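Shop / Airsoft & Field Kit / Belts, Pouches & Webbing

Dosima padded belt with three pouches. Ref 1735. £61 the set, belt and pouches together, we don't split them, please stop asking the Saturday staff.

Back in stock after a long gap. Same belt as before, new buckle. The old buckle was fine until you sat down in a car with it on, then it dug in. New one is flatter and has a proper centre release you can work in gloves. Bit stiff for the first few games. Loosens up.

Sizing. Fits 28 to 56 inch waist, measured over whatever you play in, NOT your jeans size. Big coat in December, measure over the coat. There's a lot of spare strap at the small end - fold it back through the keeper or trim it and seal the cut with a lighter. If you trim it we can't take it back.
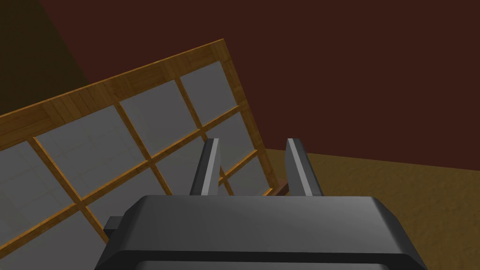
Padding is closed foam with a mesh backing. Doesn't soak up much. Sweaty in July like every other padded belt ever made, but dries overnight on a radiator. Don't put it ON the radiator if it's a hot one, hang it near.

What you get:

- padded belt, two rows of webbing all the way round apart from the bit behind the buckle
- two tall pouches, flap top, drain hole
- one wide pouch, zip top, internal pocket for batteries or your locker key
- spare clip

Colours are green, black and tan. Green is more of a brown-green than last year's. If you're matching to older Dosima kit, the black is safe, the green isn't. Tan somewhere in between, seems to change every batch.

Tall pouches take most rifle magazines, or a small radio, or one canister-type smoke of the usual size. Elastic cord over the top pulls down tight. Quiet too, no hook and loop on the flaps, so you can get into them without the whole wood hearing. We had hook and loop on the first version and everbody hated it.

Wide pouch is really a dump pouch with a zip. Speedloader, bottle of BBs, snack. A full water bottle will go in but it drags the belt round to that side so put something heavy opposite. 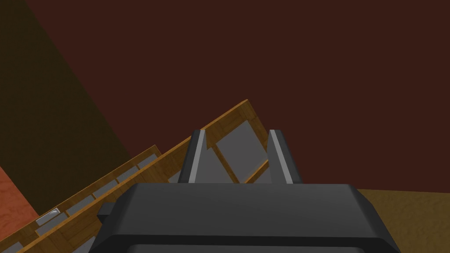

Fitting the pouches is fiddly the first time. Weave the strap down through belt, back of pouch, belt, back of pouch, then press the stud home. Miss one out and it'll hang at an angle and flap when you run. Do it on the kitchen table the night before. Not in the car park at Cladby with five minutes till the safety brief.

Wear it high. Most people have it too low and then wonder why it's round their knees by lunch. Top edge level with your belly button, snug, then sit down and check you can breathe. If you're carrying a lot, add the Lewis braces (sold separately, same page as the knee pads). They clip straight on, two at the back and two at the front, no sewing.

Washing - cool, by hand, bit of ordinary soap. Brush the mud off first when its dry. No tumble dryer, the foam goes lumpy and won't come back. Rinse the zip if you've been playing on sand.

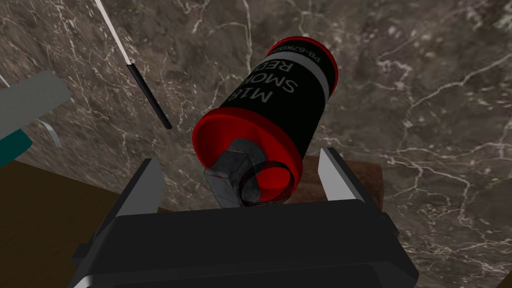 Pyro and smoke aren't included with any belt or pouch and we don't post them. Collection from the Fletley counter only, over 18, bring ID. A photo of your ID on your phone won't do. Check your site's rules too, some are cold burn only and some have stopped smoke altogether in dry spells. Never put a spent one back in a pouch until it's fully cooled. It'll ruin the lining, and that isn't covered.

Delivery and collection. Ordered before noon goes out same day, weekdays. Collect from Fletley any day we're open, or we'll bring it to Cladby on a game day if you order by the Thursday and say so in the notes box. Pay online first please, the card reader doesn't get signal down there.

Returns. Unworn, untrimmed, straps still in the bag. Mud on it means you've worn it. Faulty stitching we'll swap no fuss, just send a picture of the bad bit and your order number.

Black is in stock, green low, tan due in with the next delivery. Braces in stock in black only.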